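Hitulum 플래너 새 버전 나왔습니다, 접촉 직전 구간이 확 달라졌어요

9월 18일 / 소식 / 로봇 소프트웨어

기다리던 게 드디어 올라왔습니다! Truvville 쪽에서 개발하는 조작용 모션 플래너 Hitulum의 새 버전이 공개됐어요. 아침에 저장소 알림이 떠서 커피도 안 내리고 바로 받았고, 이 글은 하루 종일 돌려 본 뒤에 쓰는 겁니다. 변경 목록을 다 옮기면 글이 끝이 없을 테니 제가 직접 써 본 부분 위주로 적을게요.

Hitulum을 처음 보시는 분들을 위해 짧게만 말씀드리면, 손목 카메라에서 들어오는 영상과 깊이 값을 받아서 팔이 갈 경로를 짜 주는 라이브러리입니다. 인식은 따로 하고 계획은 따로 하는 구성이 아니라 둘이 같은 지도를 보면서 계속 고쳐 나가는 구성이라, 잘 될 때는 정말 부드럽고 안 될 때는 양쪽이 같이 헤맵니다. 저는 작년 12월부터 가구 문 열기랑 서랍 당기기에 붙여서 쓰고 있어요. 불만도 많았지만 다른 걸로 갈아탄 적은 없네요(설정 파일 다시 쓰기 귀찮아서이기도 하고요).

이번 버전에서 제일 큰 변화는 접촉 직전 구간을 다루는 방식입니다. 예전에는 손가락 끝이 물체에 가까워지면 플래너가 전체 경로를 처음부터 다시 짰거든요. 그러다 보니 문 손잡이 코앞에서 팔이 멈칫하고, 조금 가다가 또 멈칫하고, 보고 있으면 제가 다 답답했습니다. 새 버전은 멀리서 짠 경로는 그대로 두고 마지막 구간만 떼어서 고칩니다. 말로 하면 별것 아닌데 돌려 보면 차이가 커요. 제 작업용 컴퓨터에서 예전 버전이 재계획 한 번에 900밀리초를 쓰던 장면이 있었는데, 같은 장면에서 이제 멈칫하는 게 눈에 안 띕니다. 정확한 수치는 프로파일러를 제대로 걸고 나서 따로 올릴게요. 하루 만에 그래프까지 그리는 건 무리였습니다.

두 번째는 그림자 처리예요. 이건 변경 목록에 한 줄로만 적혀 있어서 못 보고 지나칠 뻔했는데, 저한테는 이게 더 반가웠습니다. 손목 시점에서는 조리대 같은 큰 면이 바로 옆에 그늘을 드리우는 경우가 많잖아요. 예전 인식 모듈은 그늘 경계를 물체 모서리로 착각하는 일이 잦았고, 그러면 플래너가 있지도 않은 턱을 피해서 빙 돌아갔습니다. 새 버전은 밝기 경계와 깊이 경계를 따로 뽑아서, 둘이 겹칠 때만 모서리 후보로 올립니다. 겹치지 않으면 그냥 얼룩 취급이고요.
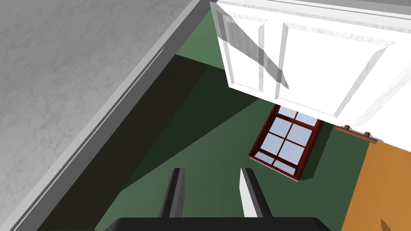

Prusilia 시뮬레이션, 그리퍼 시점. 조리대 옆 초록색 면에 그늘 경계가 비스듬히 지나간다.

Prusilia에서 만든 장면은 이런 걸 시험하기에 딱 좋습니다. 조명이 정해져 있으니 같은 그늘을 몇 번이고 똑같이 불러올 수 있고, 정답 깊이도 시뮬레이터가 다 알고 있으니까요. 저는 예전 버전의 모서리 후보와 새 버전의 모서리 후보를 번갈아 켜 놓고 비교했는데, 예전 쪽은 그늘 경계를 따라 가짜 선이 쭉 올라오더라고요. 새 버전에서는 그 선이 사라지고 조리대 끝선은 남아 있었습니다. 여기까지는 아주 만족스러웠어요.

대리석 무늬는 아직 좀 아쉽습니다. 결이 흐릿한 면은 잘 넘어가는데, 카메라가 면에 바짝 붙으면 무늬가 커 보이면서 특징점이 엉뚱한 데에 우르르 찍힙니다. 개발팀도 알고 있는 문제라 이슈가 이미 열려 있어요. 임시 해결책으로는 특징점 개수 상한을 낮추는 방법이 올라와 있고, 저도 그렇게 해 뒀습니다. 상한을 너무 낮추면 이번에는 창틀이나 문 몰딩처럼 정말 필요한 모서리까지 빠지니까 조금씩 내려 보세요.

세 번째 소식은 시험 묶음입니다. Arboleda 팀이 관리하는 실내 장면 모음이 이번부터 Hitulum 설치 과정에 같이 들어옵니다. 모두 1520개 장면이고, 명령 한 줄이면 원하는 것만 골라서 내려받을 수 있어요. 전에는 장면 파일을 따로 받고, 경로를 손으로 맞추고, 단위가 밀리미터인지 미터인지 확인하고, 그러고도 문짝이 바닥에 박혀서 나오는 일이 있었는데(저만 그랬던 건 아니겠죠?) 이제 그 과정을 통째로 건너뜁니다. 장면마다 난이도 표시도 붙었는데 기준은 조금 들쭉날쭉합니다. 쉬움이라고 적힌 서랍 장면에서 제 팔은 한참을 버둥거렸거든요.

다만 전체를 다 받으실 분들은 디스크부터 확인하세요. 저는 아무 생각 없이 전체 받기를 눌렀다가 중간에 용량이 꽉 차서 빌드 폴더를 급하게 지웠습니다. 처음에는 문이나 서랍처럼 당장 쓸 것만 고르시는 게 마음 편해요. 나중에 추가로 받아도 이미 있는 파일은 건너뛰더라고요.

이번에는 설정 쪽 이야기예요. 병렬 탐색이 기본으로 켜져 있고, 기본값은 스레드 16개입니다. 제 컴퓨터에서는 렌더링까지 같이 돌리니까 이 값이 너무 컸어요. 화면이 뚝뚝 끊기길래 새 버전 탓인 줄 알고 한참 로그를 뒤졌는데 스레드를 줄이니 바로 멀쩡해졌습니다. 저 같은 분이 또 나올 것 같아서 적어 둡니다. 설정 파일 이름은 그대로인데 안쪽 항목 이름이 몇 개 바뀌었고, 예전 이름을 쓰면 오류 대신 경고만 뜨고 기본값으로 돌아갑니다. 경고를 안 읽으면 하루를 날리기 좋은 구조죠. 이건 오류로 바꿔 달라고 이슈를 올려 뒀어요.

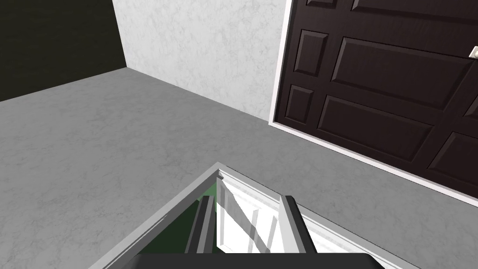

시야 밖으로 나간 물체를 기억하는 기능도 새로 들어갔는데, 저는 오후 내내 이것만 만졌습니다. 이름은 잔상 지도이고, 손목 카메라가 고개를 돌린 뒤에도 방금 본 면을 일정 시간 충돌 검사에 남겨 두는 기능이에요. 손목 카메라만 쓰는 분들은 아시겠지만, 손가락이 물건에 가까워질수록 정작 중요한 부분이 손가락에 가려지잖아요. 흰 상자형 구조물 위로 손가락을 뻗은 시점만 봐도 안쪽의 짙은 초록색 면 일부가 왼쪽 손가락 뒤에 숨어 있습니다. 그 옆에 보이는 밝은 흰색 패널은 두 손가락 사이로 드러나 있으니 그때그때 새로 읽으면 되지만, 가려진 초록색 쪽은 앞서 본 기억이 없으면 플래너가 그냥 빈 공간으로 쳐 버려요. 멀리 왼쪽의 거의 까만 벽도 이 기능을 시험하기에 괜찮은 대상입니다. 색이 워낙 고르게 어두워서 영상만으로는 잡을 특징이 별로 없고, 바닥과 만나는 비스듬한 선에 기대야 하거든요.

기억을 얼마나 오래 둘지는 직접 정해야 합니다. 기본은 5초예요. 가만히 있는 가구 앞에서는 더 길게 잡아도 별 탈이 없었는데, 문짝처럼 움직이는 부품을 다룰 때 길게 잡으면 곤란합니다. 문은 이미 다른 각도로 가 있는데 지도에는 예전 위치의 문이 유령처럼 남아서, 팔이 허공을 피해 다녀요. 처음 봤을 때는 혼자 웃었습니다. 움직이는 부품에 따로 표시를 달면 그 부품만 기억에서 빼 주는 옵션이 있으니 꼭 켜고 쓰세요. 문서에는 저 뒤쪽 부록에 들어 있어서 찾는 데 애먹었습니다.

시각화 도구도 손을 봤더라고요. 예전에는 계획된 경로, 실제 경로, 충돌 영역이 전부 비슷한 색이라 겹치면 뭐가 뭔지 알아보기 힘들었는데, 이제 층마다 켜고 끌 수 있고 색도 직접 고를 수 있습니다. 특정 순간에서 멈춰 놓고 플래너가 버린 후보 경로까지 꺼내 볼 수 있는 것도 좋아요. 왜 저쪽으로 돌아가는지 이유를 찾을 때 이만한 게 없습니다. 대신 후보를 전부 저장하게 켜 두면 기록 파일이 무섭게 커지니까, 문제가 생긴 구간만 짧게 저장하는 걸 권해요.

제어 쪽은 변화가 작습니다. 그리퍼를 닫을 때 목표 너비만 주던 방식에 힘 상한을 함께 줄 수 있게 됐고, 두 값 중 먼저 닿는 쪽에서 멈춥니다. 시뮬레이션에서는 잘 따라오는데, 실제 팔에서는 제어기마다 단위가 달라서 변환을 직접 넣어 줘야 해요. 저는 실제 팔에는 아직 안 올렸습니다. 지금 돌아가는 작업이 끝나기 전에 건드리면 주변에서 원망을 들을 것 같아서요.

업그레이드하실 분들께 순서를 말씀드리면, 먼저 설정 파일을 복사해 두고, 새 버전을 별도 환경에 설치한 다음, 점검 명령으로 바뀐 항목 이름부터 잡으세요. 그다음 스레드 수를 본인 컴퓨터에 맞게 내리고, 잔상 지도는 일단 끈 채로 기존 작업이 그대로 도는지 보고 나서 켜는 게 좋습니다. 저는 한꺼번에 다 켰다가 뭐가 문제인지 몰라서 결국 처음부터 다시 했어요. Prusilia도 최신판으로 올려야 하는데, 구버전과 같이 쓰면 장면은 열리지만 문 경첩의 마찰 값이 빠진 채로 들어옵니다. 문이 너무 가볍게 열린다 싶으면 그걸 의심해 보세요.

다음 버전 계획도 게시판에 살짝 올라와 있습니다. 두 팔 작업 지원이 목록 맨 위에 있고, 대리석 무늬 문제도 그 아래에 있네요. 날짜는 안 적혀 있어요. 저는 두 팔보다 무늬 쪽이 먼저였으면 하는데, 게시판 댓글 분위기를 보면 제가 소수파인 것 같습니다.

이미 받아서 써 보신 분들은 댓글로 환경이랑 결과 좀 남겨 주세요. 특히 잔상 지도 시간을 어떻게 잡으셨는지 궁금합니다! 재계획 시간 측정은 정리되는 대로 이 글 밑에 덧붙여 두겠습니다.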